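# Review: the hand-held grippers at the Skultden open day

I went to the Skultden open day in July with one question: should our small workshop in Foley buy a pair of hand-held grippers, or wait one more year? I write this review for people who have the same question. I am not an engineer. I repair kitchen machines, and in the evenings I help my cousin, who teaches automation to adults.

The demonstration started at 10 in the morning and it was planned for 90 minutes. Bezawit Birhane from Dollov led it. She speaks quietly, so I recommend to stand in front. She gave a short introduction, only two or three sentences, and then put the tools in our hands. I liked this very much. At other open days I have listened to slides for one hour and touched nothing.

## How it feels in the hand

The first minutes are strange. Your fingers want to do the work and they are not allowed. You close the jaws, you look at the jaws, and you forget your wrist. My first object was a cup and I pushed it over. After a quarter of an hour I was much better, and I could pick up a spoon from a flat plate, which I had considered impossible.

The weight is acceptable for a short time. For a long time it is not. After roughly 4 rounds my thumb was tired and I asked for a pause. Bezawit Birhane told me that her own people change places often, and I would like to see this written in the manual, in the first pages. In the manual we got, there was nothing about it.

I have small hands. The grip of the tool is made for a bigger hand, and there is no way to adjust it. A woman next to me had the same complaint. Dollov should offer two sizes.

## Soft things are the real test

Boxes are easy. Every gripper can hold a box, so please do not buy a tool because it lifted a box in front of you. Ask for a bag. A bag changes its shape when you pinch it, the contents go down to the bottom, and the top becomes thin and slippery. If you hold too little of it, it turns in the jaws. If you hold it too low, you press the contents and the bag wants to escape.

The foam pads help more than I expected. I asked to try a gripper with hard jaws for comparison and the difference was clear to me already with the first bag. With foam I needed less force and my hand stayed calmer. The question is how long the foam lives. The Dollov price list has replacement pads, sold in pairs, but nobody could tell me after how many hours I must change them.

I also liked that we worked at a table full of ordinary things. In a clean laboratory everything succeeds, and at home I have a tablecloth and crumbs.

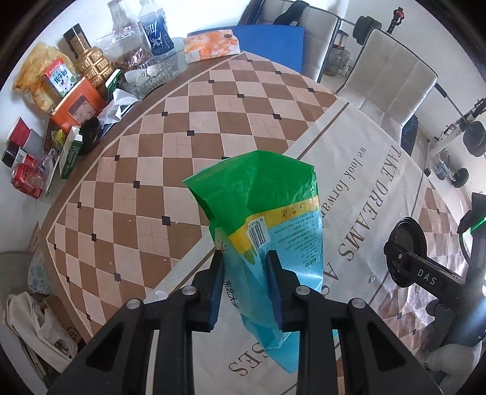

*4 min read*

The rice bag was my favorite exercise of the day. The plastic is printed, and with the opening twisted and folded over there is enough material for the dark blue pads to pinch. I would use the same kind of bag to teach beginners.

Working with a second person is another matter. Two grippers over one table need an agreement before you start, who moves first and who waits. We did not have this agreement in my group, and we lost time with saying sorry to each other.

## Price and what I miss

The starter set costs 228 for one gripper, without the software. The software is called Rurnano and you pay for it by the month. I saw it only for a short moment on a laptop, so I will not judge it.

What I miss:

- a strap or support for the wrist
- a smaller grip
- a printed card with exercises, from easy to difficult
- a clear answer about the life of the foam

## My opinion

For a school or a course I would say yes, buy one and try it for a season. For our workshop I will wait until the smaller grip exists. I wrote to Dollov about it the next morning and they replied before lunch, with a friendly letter but without a date.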